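Spent the afternoon at the Gimari open day in Cavthorpe. Thread on what I saw, mostly the kitchen simulation demo, with a bit on the rest at the end.

1/ The kitchen station was in the second hall, run by Rodica Barbu and Teodor Pană. It's all simulated: a marble counter, a frying pan, some food, and two arms with fingered hands. They call the software Tevia. Visitors stood in front of a big monitor and Rodica talked us through it.

2/ Two views from the kitchen demo, right hand doing the holding in both:
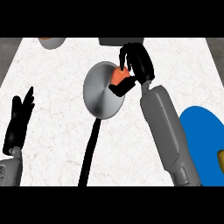
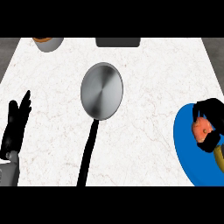

3/ What I wanted to know was how the fingers hold things. In the first one the orange chunk is pinched right over the rim of the pan, two fingertips on top and a thicker finger segment underneath. In the second the hand is wrapped around a whole round fruit, over the blue plate. Very different grips for the same hand.

4/ I asked Teodor whether somebody picks the grip in advance. He said no. The operator gives the task as a short sentence and the software works out the finger positions as it goes. There is a menu of 42 tasks for now. A lot of them are kitchen tasks, the others are shelves and drawers.

5/ The left hand stays open and raised in both views. Someone behind me asked what it was for. Rodica said plenty of the tasks on the menu need only one hand, and the other one holds a neutral pose until it's called on. The two-handed tasks come later in the menu and we didn't get to them in my group.

6/ Why simulate a kitchen at all? Rodica's answer was cost and time. A dropped egg in Tevia is a reset button. They can also change the counter, the lighting and the food overnight and run the same task again in the morning. I asked if the marble was a choice and she said one of the designers liked it.

7/ The weak point, by their own account, is contact. Soft food is hard to simulate. A simulated peach doesn't bruise the way a real one does, so a grip that looks fine on the monitor may be too strong on a real counter. Brândușa Cozma works on that part and had a poster up by the door. Worth reading if you go — it's dense but the charts are clear.

8/ Visitors could try the controls. You get a pair of gloves and a stool. The line was long and I had 2 minutes. I moved the wrist all right but could not get the thumb where I wanted it. A girl of maybe ten went after me and did better.

9/ Teodor Bălan gave the talk upstairs at three. Main points I wrote down:
— the company has been in the Cavthorpe building since May
— the next version of Tevia adds running water and a sink
— no plans to sell a home robot, they license the software to people who build arms

10/ Question from the floor about jobs in restaurant kitchens. He said the first customers are test labs and he didn't want to guess past that. The person who asked didn't look satisfied. I'd have liked a longer answer too.

11/ Also on the ground floor: Vlad, the warehouse cart. It follows a painted line and stops if you step in front of it. Catinca Pîrvu was letting kids test the stopping part, over and over. It was the loudest corner of the building.

12/ Practical stuff. Entry was free but you had to sign in at the desk, and I was visitor number 127. Parking behind the building is small, so take the bus if you can. Coffee was in the lobby, no food. The stairs to the talk are steep and the elevator is at the far end past the kitchen hall.

13/ They said the talk slides will go up on their site. I'll add the link to this thread when I have it. If anyone went to the morning session and saw the two-handed tasks, please reply — I'd like to know how they handled the drawers.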